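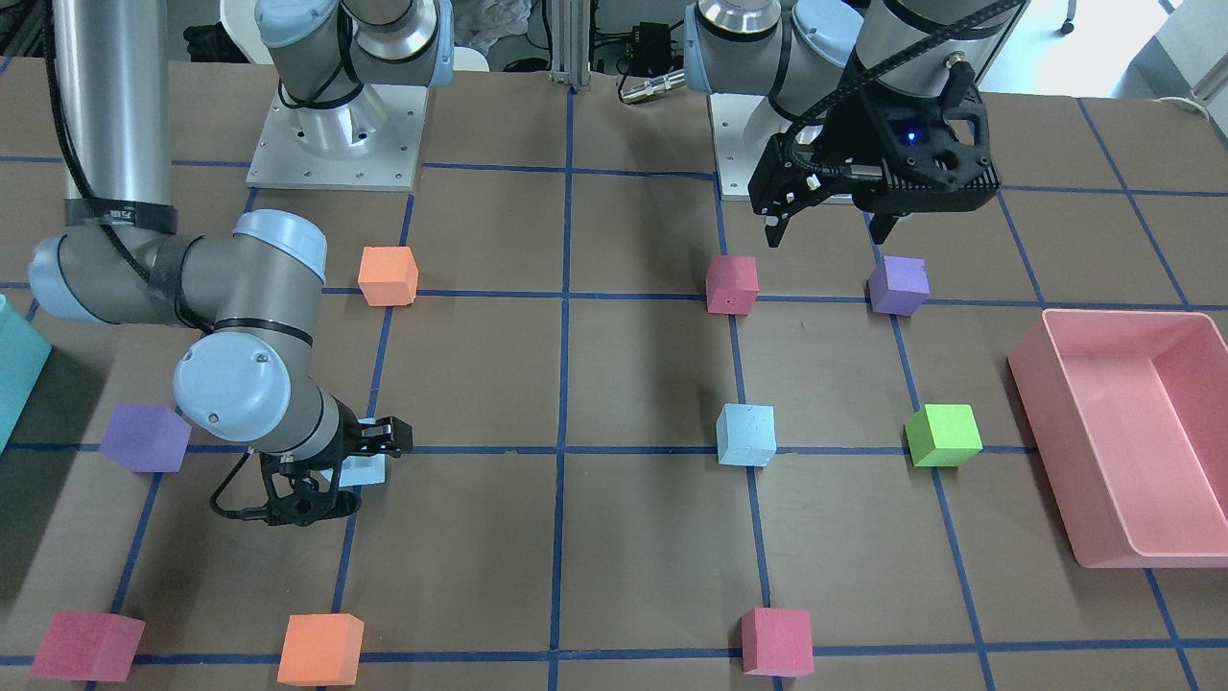

Grid References: How to Find a Place on a Map

A map grid is a set of lines drawn over a map. One set runs up and down. The other set runs from side to side. The spaces between the lines are called cells.

Each column has a letter, starting with A on the left. Each row has a number, starting with 1 at the top. A cell is named by its column and then its row. The harbor at Pellau is in cell C2. The reference 2C is not used on this map.

Some maps number the lines and leave the cells without names. The number of a line going up is read first. The number of a line going across is read second. 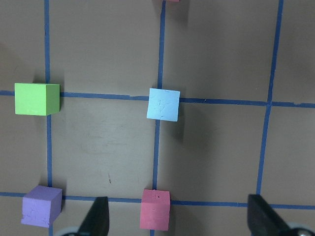 Pledura for Schools, No. 9, page 160

Lines on a grid do not have to be straight for the cells to have names. On old maps the paper may have stretched, and the lines bend with it. Distances measured on such a map will contain errors.

Scale tells you how much ground one cell covers. On the Pellau map, each side of a cell stands for 700 meters. A path that crosses 2 full cells in a straight line, from side to side, is 1,400 meters long.

Try it: draw a grid over a plan of your classroom. Write down the cell for the door.

Text: Maite Vallejo
Maps: Lucía Sotomayor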